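**Cloth bench, January, 9:40 start**

Picked up where I-hsuan Su left off. The aim for this week is to get the plain cloths sorted, folded and shelved before the next Tanmont delivery, so that we stop digging through one heap for everything.

Sorting rules as they stand:

- Plain reds and corals go in the red container, far left corner of the table.
- The white plastic basket stays in the far right corner.
- Middle of the table stays clear for folding.
- Anything with a label still on it goes back to So-ying Peng for the log.

The log says 219 pieces checked in so far. I found two entered twice under slightly different color names ("coral" and "salmon"), so I've asked So-ying to use "coral red" for all of them. The shade changes a lot under our lights anyway. The same piece can read as two colors depending on how it's creased.

Folding notes. Thirds lengthwise, then in half, then in half again. I tried quarters on the first few and the stack leaned. Jhun Dela Peña thinks the lean comes from the hems and not the fold, and he may be right. We should try both ways with the Prisix cloths, which have flatter edges.

Tried the shelf with dividers 20 cm apart. Too wide for a folded stack, too narrow for two. Moved them in by one slot and left it for others to try before I screw anything down.

Washing: the Farnex powder left a film on the rinse water again. Half a scoop was enough for a small load. Kieran Ó Dubhghaill wants a second rinse as standard, but that ties up the machine through lunch, so I'd keep it for the new cloths only.

Red container and the coral cloth, same session:

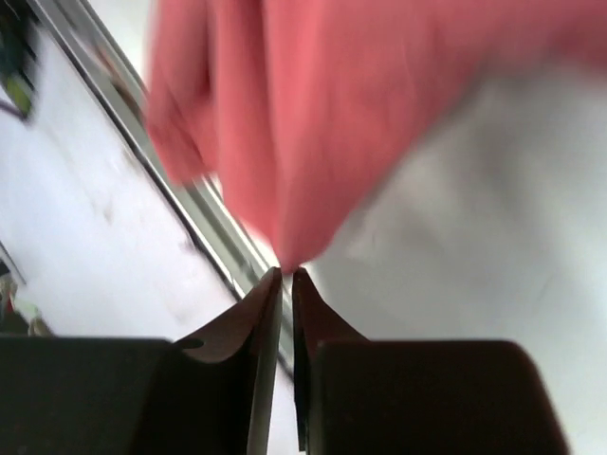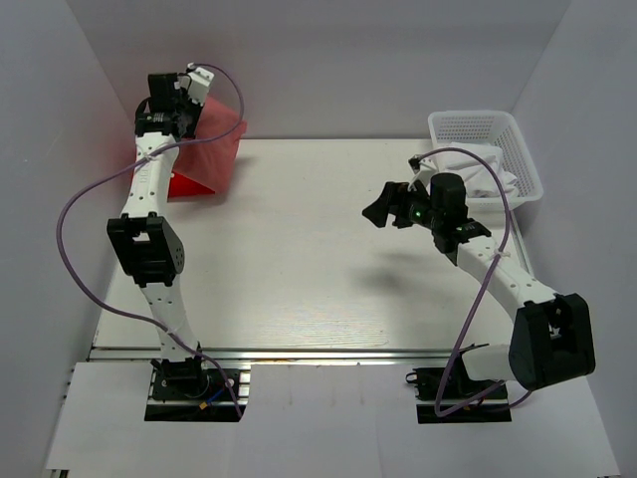 ### Afternoon

Cloths should go into the red container folded, with no corners over the front. A hanging corner catches on sleeves when you reach across, and it makes the container look full when it isn't. I've written this on the card by the door.

Pao-chu Hsieh came by at 2:15 to ask about cost. A box of 700 plain cloths from Fung would cover us well past spring, and the 2,000 box is cheaper per piece but we have nowhere dry to keep it. Told her to order the smaller one.

To do:

- [ ] Second batch of labels, larger type
- [ ] Ask Jhun for the hem measurements
- [ ] Recheck the two double entries
- [ ] Decide on divider spacing
- [ ] New scoop for the powder, the handle is cracked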